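Search this site Search Enter keywords
Progress report, tidy-up project, for Sieglinde Görtz at Grecu
Wednesday, May 8, 2024

Hi Sieglinde, you asked for the short version this time, so I'll try!

We spent April in the simulator, as planned. Torben got through 2864 runs of the counter-clearing chore before his machine needed a new fan, and I've gone over the ones that stopped early. Picking up solid things with a bit of colour to them (the apple, the green cube) is in decent shape. The clear cup is still a pain, and I'd call that the main job for the next stretch. Little flat pieces aren't great either, the fingers tend to skate over them.

Edeltraud rebuilt the practice room so it feels more like somebody's home, with a marble counter, shelving and a mountain picture on the back wall. Everything to be sorted sits up on a stone-patterned block between the two grippers, and I like it a lot better than the bare grey box we had last year.

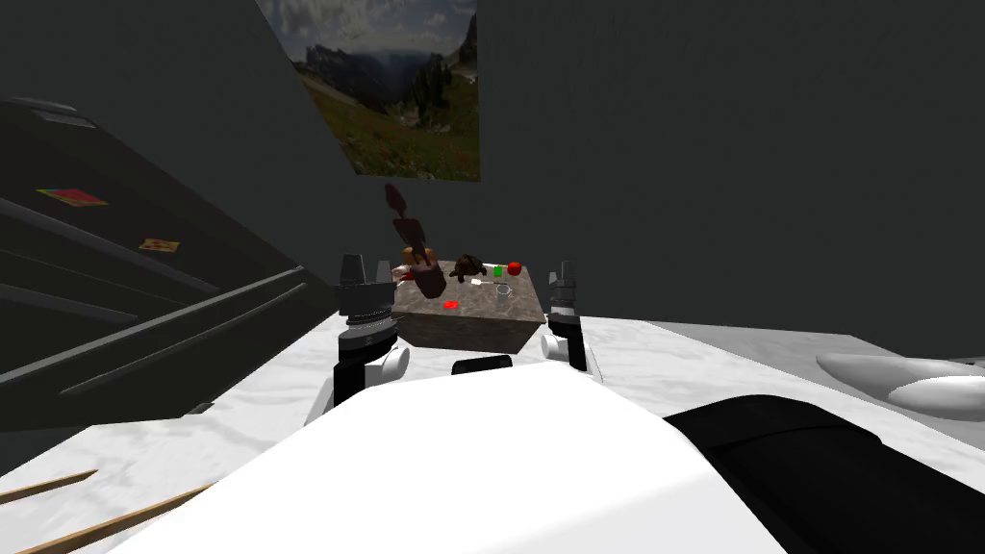
Could a machine clear a kitchen counter in a real home yet?

Not without someone close by. It can manage a handful of familiar objects on a good day, but it's slow, and a new mug or a different lamp can throw it off completely.

On the shop-floor side, Detlef visited Nareck and watched their staff restock shelves for a morning. He came back pretty humbled (me too, once I'd read his notes). People there straighten labels, wipe spills and answer customers all in the same minute, and we've got nothing close to that. I'd like to stick with putting stray items back in the right bin and leave the rest for another year.

Money is fine. We've spent $500 of the travel line and I'd like to move $600 from it into computing time, if you're okay with that. Lutz has the form ready for your signature. We'll also need the loan agreement from Edach renewed within 30 days, so could you give them a nudge?

Next up is the cup, then a second room layout with worse lighting. I'll send the run logs separately once Torben has cleaned up the file names.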